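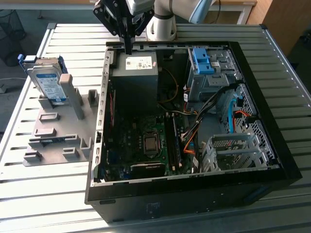
Desktop tower with its side panel off, and a hard drive in its holder on the bench.

Maintenance Requests in Small Rental Buildings: What Happened When Plulgate Moved Them Online
Term project report, Property and Facilities Studies

1. Why I chose this topic

I have rented in Plulgate for most of my time as a student, and in my first flat you reported a dripping tap by writing it in a notebook that hung on a string in the laundry. I was rather fond of that notebook, but things did get lost in it, and when the building's managers, Grindum, changed over to an online request system called Holine, I thought it would make a good project to look at what the change meant for the people living there and for the office that looks after them.

2. What I looked at

Grindum manages seven low-rise buildings in Plulgate with 482 flats between them. The office kindly let me read the request log with names and flat numbers taken out. It held 1106 requests, starting from the April when Holine came in. I also sat down with nine tenants, mostly over tea at their own kitchen tables, and asked them how they had found it (several of them had a great deal to say, and I am grateful for every minute).

3. What I found

Plumbing was the biggest category by a long way, followed by locks and then heating. Tenants liked getting a message back to say the request had been received, even when the repair itself took a while. One told me she used to ring three times about the same window and now she just checks her phone on the bus.

The Halász Street building was the odd one out. Far fewer requests came from there, and at first I took this to mean it was in better shape. Talking to people who lived there changed my mind. Many of the older tenants still rang the office or stopped the cleaner in the stairwell, and those conversations never reached the log at all.

The categories were a bit of a muddle too. A fridge that came with the flat could go under "appliance", "electrical" or "other", and I found all three used, sometimes for the same fridge.

4. Suggestions for the office

Enter phone requests into Holine on the tenant's behalf. Cut the category list down and put a short example beside each choice. Keep a paper form in the Halász Street foyer for anyone who would prefer it.

5. Limits of the project

Nine tenants is a small group, and they were the ones happy to chat. The old notebooks had been thrown out, so I couldn't compare repair times before and after the change, much as I would have liked to. I have left out the requests about parking, which go to a different office.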